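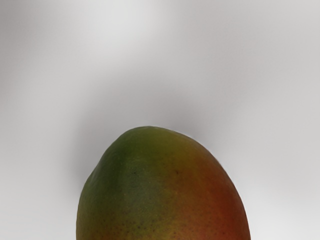

Search questions Go
1 min read

How many hours of dual before first solo in gliders? Club at Perron says about 40 launches, I've got 2 weeks off in September and want to get it done then.

Depends on the club and the winch queue more than on you. Launches are short so you log hardly any time per flight. Book a full week, get there early, expect to lose days to crosswind. Landings are what hold most people up – ask for extra circuits.
– Till Rieger

2 comments

Took me way longer, had a gap over winter and basicly started over. Also get your medical sorted befor you go, mine held me up.

aerotow or winch?? makes a big diference to cost. we pay 295 for the week at Ketance, tows on top

Share 40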